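Search this site Search

Household Linens, Unit 5: Folding and Stacking Towels
Course handout, prepared by Aldana Quiroga for the Steltcombe evening section

Welcome back, everybody, and thank you for sticking with me through the long unit on washing and drying. I know the chart of fibers was a slog. This unit is shorter and a good deal more pleasant, and you will spend nearly all of it on your feet with a towel in front of you.

We are going to work with small towels first. Bath sheets come later, in March, when your hands have had some practice. A small square towel is very forgiving: you can see all four corners without turning your head, and if the fold goes wrong you shake it out and start over. I have been folding towels for most of my life (my grandmother paid me in apricots) and I still warm up on the small ones.

Getting ready

Clear yourself a patch of table a good bit larger than the towel. Wipe it down and let it dry. Stand square to it, with your feet apart and your weight even. If you find yourself reaching, step closer. Students who come to class straight from work tend to lean on one hip, and by 1230 towels or so, as the people at the Dokside laundry will happily tell you, one hip has had quite enough of that.

Lay the towel down flat and find three things before you do any folding: the label, the hanging loop if there is one, and the bound edge. The label and the loop tell you which corner is which. Pick one place for the loop and keep to it for the whole pile. In our class we put it at the lower right to begin with, and you'll hear me say "loop low, loop right" until you are sick of it.

Then smooth from the middle out to the corners with the flats of your fingers. Don't tug at the border. A border that has been pulled will ripple, and you will chase that ripple through every fold afterward.
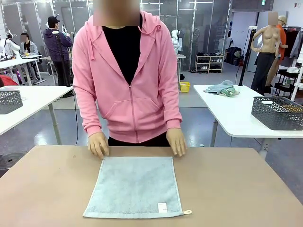 Does the towel have to be perfectly square to the table before the first fold?

It's enough for it to be close. What matters is that the two edges you bring together match each other. If the whole towel sits at a bit of a slant you can turn the finished bundle at the end, but if the edges don't meet, the bundle will lean and so will everything you set on top of it.

The half fold

Take the two far corners, one in each hand, thumb on top and two fingers underneath. Lift them together. I mean together — most of the crooked folds I see in this class come from one hand getting there first. Keep a little tension across the top edge, carry it toward you, and lay the corners down on the near corners. Put the corners down before the middle. Once they are settled, run the side of your hand along the new crease, from the center outward, and then once more the other way if the terry is thick.

Some of you will want to press hard. Please don't. Terry is made of loops, and loops that are squashed flat feel mean on the face. A firm sweep is plenty.

The quarter fold

Turn the towel a quarter turn so the crease is at your left, and fold again the same way. Now you have a little square with one good clean corner where all the creases come together. That corner faces out on the shelf. Check the loop at this point as well. If it has tucked itself up inside, reach in and bring it out to the edge, where the next person can find it.

For the Dresel method, which a few of you asked me about after the last meeting, you fold in thirds after the first half. It makes a narrower bundle that stands up nicely in a basket. I like it for guest rooms and for shallow shelves. For a deep closet I stay with quarters.

Where to put the finished ones

Set your finished towels to one side of your working space and always the same side. Right-handed people usually like the right. Leave a hand's width between the finished towel and the one you are working on, so that a sleeve or a loose corner doesn't drag it out of shape. Keep colors in their own piles if you can. Mixed piles are no sin, but they are slow to put away.
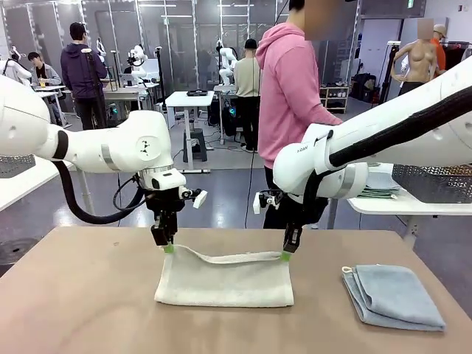

Cream towel in progress, folded blue-gray towel set to the right.

Practice for this week

Fold the same towel 39 times. I know how that sounds! Do it in small batches, with the radio on, and change hands for the lead corner every so often. By the end your thumbs will know where the edge is and you can think about supper.

Then fold five towels from your own closet in quarters and another five in thirds, stack them separately, and leave them overnight. Look at them in the morning. Write down which stack you'd want to live with, and one line on why. Wei's notes from last term are in the back of the binder if you would like to see how somebody else went about it, and they are very readable, with a nice drawing of the thirds fold.

Bring two towels of your own next time, one thick and one thin. We start at 7:00, and the kettle goes on a little before that.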